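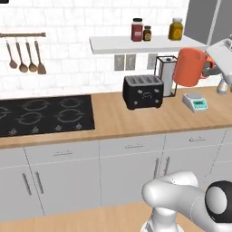

Ornby project, kitchen simulation set. Data card by the Faltgate manipulation group. Last edited Feb 18, 2020

Ornby Kitchen

Ornby Kitchen is a set of simulated robot runs for studying how well a grasping policy copes when the camera view changes. All images are rendered. No real robot was used to make them.

What is in it

3,000 runs in the main split and 600 held back for testing. Each run has one arm, one kitchen and one short written instruction, such as moving a mug to the kitchen scale. The layout of the counter is drawn again for each run from a list of props: mugs, jars, a toaster, a paper towel holder and so on. Wall colours and lighting are drawn separately.

Every run is stored with joint positions, gripper state, the instruction and two camera streams. One camera looks at the counter from the room. The other is fixed close to the gripper, so whatever is near the fingers takes up a lot of the view.

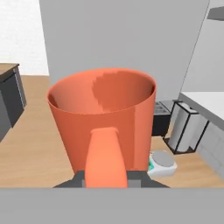 We trained the Katayama baseline three times: with the room view only, with the close view only, and with both. The room view was better at reaching the right object. The close view was better in the last few centimetres before the fingers shut. Using both gave the best score on the test split, but the gain was small for tall objects, and we don't yet know why.

Known problems

Contact between the fingers and thin handles is not modelled well. Mugs can slide in the grip in ways a real mug would not. 1,571 runs in the main split use the older contact settings and are marked contact_v1 in the index file. Leave them out if you are measuring grip force.

Object names in the instructions are not always consistent. "Cup" and "mug" are used for the same prop.

Files

index.csv lists every run with its split and settings. The loader is in the ruredden folder and needs Python 3.6 or later. A second release with more kitchens is planned for June.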